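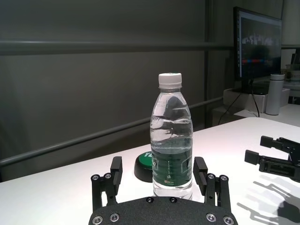
Search the help board
All topics

Answer buzzer stops registering when water gets under it

Posted by tbl6_host, August 23, 2023

I run a pub-style quiz in a community hall. Each table has one large push button on a round black base, battery powered, green top. The tables are white laminate and players keep water bottles next to the buttons. Twice now a button has stopped registering after a spill. The top still moves and clicks, but there is no sound and no light. Drying the outside with a towel did nothing. The set is a Gilani, 6 buttons, bought in June. Is this a dead board, or can it be recovered? Also, is there a sensible way to keep bottles on the table at all? The hall has no other place to put them.

We use cookies to remember your settings. Accept / Manage

Si-woo Hwang

A click with no sound or light usually means the switch is fine mechanically and the contacts or the battery terminals are not. Proceed in this order.

Remove the batteries first. Do not press the button again until it is dry inside.

Undo the screws in the base and lift the bottom plate off. On most of these the top is held by tabs and should be left alone.

Look at the battery springs. White or green crust is corrosion. Remove it with a cotton swab and white vinegar, then wipe with isopropyl alcohol, 90 percent or higher.

Wipe the board with the same alcohol and leave the parts open in a warm room for 3 days. Do not use a hair dryer -- it can warp the top and drive water further under the switch.

Refit with new batteries. If it still does nothing, bridge the two switch contacts with a piece of wire. If it sounds, replace the switch. If it does not, the board is gone.

Plain water does less damage than soda. Sugar residue stays conductive and sticky after it dries, and it has to be washed off.

As for the tables, raise the buttons. A rubber furniture pad under the base gives enough clearance for a small spill to run past. Cut the pad smaller than the base so that water does not wick in along the edge.

marlow_k

just put it in rice overnight, worked for my phone

Si-woo Hwang

Rice does very little that open air does not, and the dust gets into the switch. I would skip it.

deskside21

Screw caps only, no open cups, and caps on during play. We made that a house rule and have had no spills on the buttons in 21 quiz nights. Bottles go on the far side of the table from the buzzer -- people hit the thing hard and a bottle standing right beside it will get knocked. Tall half-empty ones go over easily. We also keep one spare button per set.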